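Zeitstempel, Teil zwei

Im April hatte ich geschrieben, dass unsere Greifpunktschätzung auf Kartons zu oft danebenliegt und dass ich das Netz neu trainieren will. Das Training habe ich inzwischen zweimal gemacht. Gebracht hat es wenig. Der Fehler lag an einer anderen Stelle, und weil mich das fast einen Monat gekostet hat, schreibe ich es auf.

Kurz zum Aufbau der Software. Ballel ist unser Aufzeichnungs- und Abspielwerkzeug. Es nimmt die Bilder der Kamera am Greifer entgegen, dazu die Pose und die Öffnungsweite der Finger, und legt alles in einer Datei pro Durchlauf ab. Dahinter läuft ein Prozess, der die Ströme zusammenführt und auf eine gemeinsame Zeitachse bringt. Erst danach kommt die Wahrnehmung. Den Zusammenführer hat Jerome Gatchalian geschrieben, bevor er nach Pristau gewechselt ist, und seitdem hat kaum jemand hineingesehen. Er lief ja.

Aufgefallen ist mir die Sache beim Abspielen einzelner Durchläufe. Ich hatte mir den geschätzten Greifpunkt ins Bild zeichnen lassen. Solange der Greifer still stand, saß der Punkt gut. Bei seitlicher Bewegung wanderte er von der Kante weg, und zwar immer in dieselbe Richtung, abhängig davon, wohin der Greifer fuhr. Ein schlecht trainiertes Netz streut anders.

Also habe ich die Zeitstempel verglichen. Die Kamera stempelt ein Bild, wenn die Belichtung endet. Die Pose wird gestempelt, wenn sie beim Rechner ankommt. Dazwischen liegt ein Versatz, den der Zusammenführer mit einer festen Konstante von 16 Millisekunden ausgleicht. Diese Konstante stand ohne Kommentar im Code. Rhea Samonte hat in alten Notizen nachgesehen und herausgefunden, dass sie mit einer anderen Firmware gemessen wurde. Mit der jetzigen stimmt sie nicht mehr, und sie ist auch nicht mehr konstant.
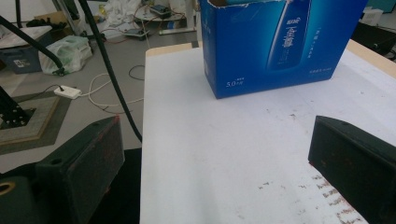 Für die Messung selbst habe ich das Verfahren genommen, das Abdul-Rahman Ofori in seinem internen Bericht beschrieben hat. Man bewegt den Greifer von Hand vor einem Gegenstand mit klaren senkrechten Kanten hin und her, rechnet aus den Bildern die scheinbare Winkelgeschwindigkeit aus und vergleicht sie mit der Winkelgeschwindigkeit aus der Pose. Die Verschiebung mit der höchsten Korrelation ist der Versatz. Das geht in wenigen Zeilen. Wichtig ist nur, dass die Bewegung nicht zu gleichmäßig ist, sonst gibt es mehrere fast gleich gute Maxima und man sucht sich das falsche aus. Das ist mir bei den ersten Aufnahmen passiert.

Die Finger müssen bei der Auswertung maskiert werden. Sie bewegen sich mit der Kamera und liefern deshalb Merkmale, die scheinbar stillstehen. Ohne Maske zieht das die geschätzte Geschwindigkeit nach unten. Am Maximum der Korrelation ändert es wenig, aber die Kurve wird flach und schwer zu lesen. Ich habe die Maske fest hinterlegt und nur an die Öffnungsweite gekoppelt.

Ausgewertet habe ich 1338 kurze Abschnitte aus vorhandenen Aufnahmen. Bei den meisten liegt der Versatz eng beieinander. Bei einem kleineren Teil springt er innerhalb eines Durchlaufs um 8 Millisekunden, manchmal mehrfach. Das passt dazu, dass der Treiber Posen puffert und in Paketen abliefert, sobald der Rechner anderweitig beschäftigt ist. Jamila Dissanayake hatte das schon einmal vermutet, als wir über die Schreiblast von Ballel gesprochen haben. Ich hatte es damals nicht weiter verfolgt.

Geändert habe ich Folgendes:

Der Versatz wird jetzt pro Durchlauf geschätzt und in die Datei geschrieben, mit dem Wert der Korrelation daneben. Liegt der zu niedrig, wird der Durchlauf markiert und nicht ins Training übernommen.

Die Posen bekommen einen zweiten Stempel direkt vom Gerät. Der alte bleibt erhalten, damit sich frühere Dateien weiter lesen lassen.

Der Schreibprozess läuft getrennt vom Empfang und hat eine Warteschlange mit 300 Einträgen. Läuft sie voll, bricht die Aufnahme mit einer Fehlermeldung ab – vorher gingen Einträge still verloren.

Mit den korrigierten Zeiten bleibt der gezeichnete Punkt auch in der Bewegung auf der Kante. Das Netz ist dabei noch das alte, also das vor meinen beiden Trainingsläufen. Die neuen Gewichte habe ich beiseitegelegt. Sie haben auf verschobenen Daten gelernt und sind vermutlich sogar etwas schlechter.

Offen ist noch die Öffnungsweite der Finger. Sie kommt über einen eigenen Kanal und hat ihren eigenen Versatz, den ich mit der Kantenmethode nicht messen kann. Joris Postma hat vorgeschlagen, die Fingerspitzen im Bild zu verfolgen und daraus die Weite zu rechnen. Das probiere ich als Nächstes. Der Code dafür liegt im Zweig enriquez, falls jemand aus der Gruppe mitlesen will. Er ist noch nicht aufgeräumt, und die Tests laufen nur mit der neuen Dateiversion.

Kontakt | Impressum | © Flenilside-Blog | Nach oben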